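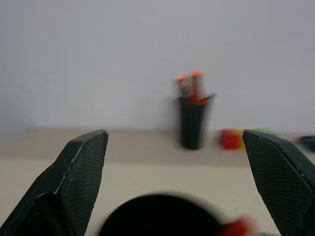

**Nachbereitung Exkursion: Vorführung bei Nitum, 22. Nov. 2022**

Übung Handhabungstechnik, Gruppe 6. Leitung: Sarita Tripathi. Vorführung: Ylva Lindholm (Nitum). Teilnehmende: 15.

## Greifer

- Parallelgreifer, zwei Finger, Oberfläche strukturiert. Mehr Reibung, also weniger Greifkraft nötig.
- Kamera am Handgelenk: Die Finger bleiben immer im Bild, der Hintergrund verwischt bei schneller Fahrt.
- Kraftbegrenzung und Öffnungsweite bitte im Skript nachlesen, Abschnitt Zunden.

## Zweiarmiger Aufbau
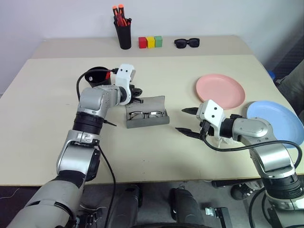 Bei zwei Armen muss der gemeinsame Arbeitsraum vorab festgelegt werden – sonst blockieren sie sich gegenseitig. Kritisch ist die Tischmitte, die beide erreichen sollen. Eine Brille im offenen Etui ist dafür ein gutes Übungsobjekt: dünne Bügel, klare Gläser, weiche Umgebung. Die Teller rechts sind einfacher zu erkennen, aber flach und schlecht zu unterfahren.

## Aufgaben

1. Greifpunkte für die gefaltete Brille skizzieren und begründen.
2. Welcher Arm hält, welcher greift? Ablauf als Zustandsdiagramm.
3. Kabelführung am Arm bewerten (höchstens 400 Wörter).

Abgabe im Kursordner 1159.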